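# Prelum - camas e tecidos

Notas do conjunto Prelum, a parte têxtil do Seno. Escrito à pressa, corrijo depois. Abril de 2025.

## O que tem

- 2.986 registos anotados, 3.177 no total (os que faltam são repetições que ainda não revi)
- 2 grupos: `cama` e `pano`
- tarefas de casa, tudo com tecido: esticar lençol, alisar, pegar pelos cantos, dobrar, pousar dobrado
- anotações em português, uma linha por registo

Não tem: edredões, fronhas, toalhas de banho. Toalhas talvez em julho.

## Grupo `cama`

Cama grande, lençol de um bege esverdeado claro, cabeceira cinzenta estofada com gomos verticais. O lençol fica com vincos e é assim que deve ficar, não passar a ferro antes. Se estiver liso demais a tarefa de alisar não serve para nada.

Pessoas sentadas na cama: acontece. Marcar `ocupada = sim` e seguir. Vale também para objetos pousados em cima (telemóvel, comando, o que for), campo `objetos`. Se não der para perceber o que é, escrever "objeto pequeno" e não inventar.

Cor do lençol: usar `bege_claro`. Havia quem escrevesse `verde`, `salva`, `areia`... ficou tudo `bege_claro`, salvo erro meu em meia dúzia de linhas. 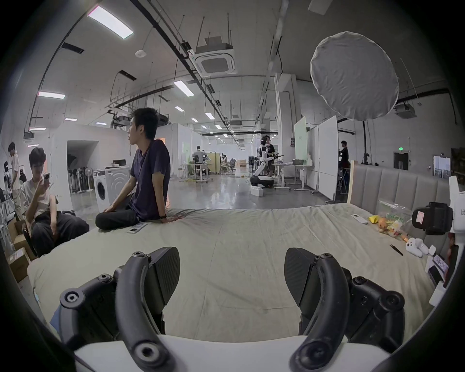
## Grupo `pano`

Pano azul-marinho, largo, seguro pelos dois cantos de cima. Sem estampado. Para a anotação interessa só:

- `cantos`: quantos presos (0, 1, 2)
- `bordo`: esticado / a ceder / caído
- `pregas`: nenhuma / suaves / marcadas

O bordo de cima quase sempre cede um pouco no meio mesmo com o pano bem puxado. Nesse caso é "a ceder", mesmo que pareça esticado à primeira vista - foi a dúvida mais comum e metade das correçoes do Salim vêm daí. Pregas verticais leves são "suaves". "Marcadas" é só para vinco de dobra a sério.

Mãos por baixo ou ao lado do pano: contar como ajuda apenas se estiverem a tocar no tecido. Perto não conta.

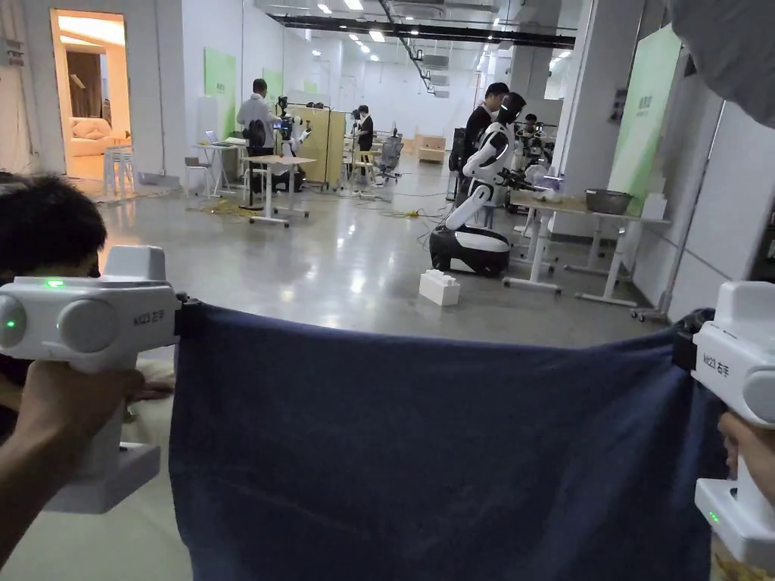 ## Campos

Comuns aos dois grupos:

- `id`: número corrido, sem zeros à esquerda
- `grupo`: cama ou pano
- `acao`: verbo no infinitivo
- `resultado`: completo / parcial / abandonado. Preencher só depois de ver o registo até ao fim, nunca por uma imagem solta
- `fundo`: livre. Pessoas, eletrodomésticos, caixas, o que houver. Sem nomes
- `notas`: opcional, curto por favor

## Problemas conhecidos

- 6 registos com o grupo trocado, ainda por corrigir
- `acao` às vezes vem no gerúndio ("dobrando"). Convertam do vosso lado
- dobrar ao meio e dobrar em quatro estão juntos em `dobrar`. Devia ter separado logo, agora dá trabalho
- acentos partidos em ficheiros exportados antes da última versão do Tornix. Voltar a exportar resolve quase sempre

## Utilização

Uso interno e ensino. Para outra coisa, perguntar primeiro ao Salim Temba. Não publicar imagens com caras sem confirmação dele - mesmo de perfil, mesmo ao fundo.

Correções: mandar o `id`, o campo e o valor novo. Não mandem a tabela inteira outra vez, não consigo ver o que mudou.

Relacionados
Seno - índice geral
Briem - louça e bancada
Tornix - exportação de tabelas
Prelum - lista de alterações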